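# Against the matching set

My aunt left me a dinner service with 30 pieces and a list of rules longer than the will.

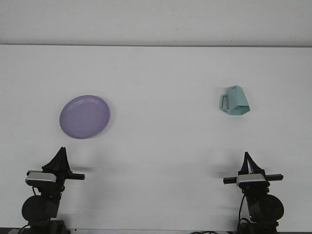 It came out twice a year, and we ate in fear of it. Every chip was an inquest. I now hold that crockery should be bought singly, from charity shops, by people in a slight hurry. Guests relax when no two plates agree. They even offer to wash up, though I wouldn't build a philosophy on that.

Deolinda Paiva, my neighbour, thinks this is laziness with a manifesto. She owns 19 identical soup bowls and lives alone. The service is in my loft, where it can disapprove of the insulation.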